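Speaker notes — "One Bin per Person: Laundry in a Shared House"
Ornville evening session, 20 minutes with questions

Start when the door is closed. Say good evening, say my name slowly. Thank Nuria Rivas for the invitation and for the table.

Opening. I lived four years in the house on Arsenault Street, with five other people and one dryer. The clean clothes stayed on the sofa until somebody wanted to sit. I tell the story of the interview shirt here (short version, please, last time it took too long).

Ask the room: who has clean laundry at home now which is not folded? Wait for the hands. Do not comment on them.

First point. Folding is easy, but deciding is slow. When I take a thing from the pile I must decide what it is, who it belongs to and where it goes. If each person has a bin, two of these questions are already answered. Spyros Ristić tried this in the Grernby house before me, and I took the idea from him. Say this clearly, he may be in the audience.

Second point. The size of the fold comes from the bin. Many people learn one fold from their mother and then they look for a drawer which accepts it. I do it in the other direction: first look at the bottom of the bin, then fold.

Next slides, leave both up while I talk. 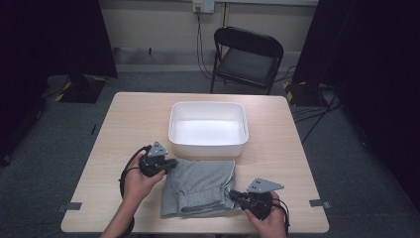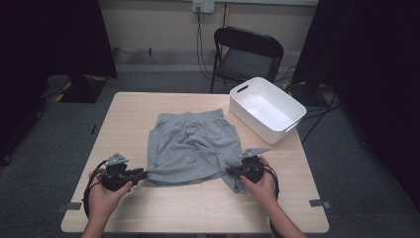 Soft clothes for the lower body are the difficult part of the pile. A shirt has shoulders and they tell you where to begin, but sweatpants and shorts have only the waistband. So I begin there. With the light gray shorts, the elastic is at the back of the table and the leg openings are near the front, and this is the position I recommend for everybody. Pull the two sides out before the first fold. Cotton keeps its creases, and a crease folded inside will still be there in the morning. Then one leg over the other, and after that the waistband down, or the hem up. I prefer the hem up. Show it slowly with the real pair from my bag, two times.

If somebody asks about ironing: I do not iron shorts.

Third point, the table. Use a table and not the bed. The bed is soft and the fold opens again when you put down the next piece. Also the bin should be on the table with you, not on the floor — my back is the proof. Pause, maybe they laugh.

Money, only if there is time. The Prudemetti bins are fine, but any smooth bin is good. Do not buy the lids. With a lid people put things on top of it, and then we have the sofa again.

Practice part: everybody folds one piece. The bag with spare clothes is in room 2108, bring it before the start. Walk around, do not correct too much.

Questions. Probably socks. Answer: socks go in last, along the side, no balls.

Close by 8:30, the room must be free. Leave the sheet with the folding steps near the door.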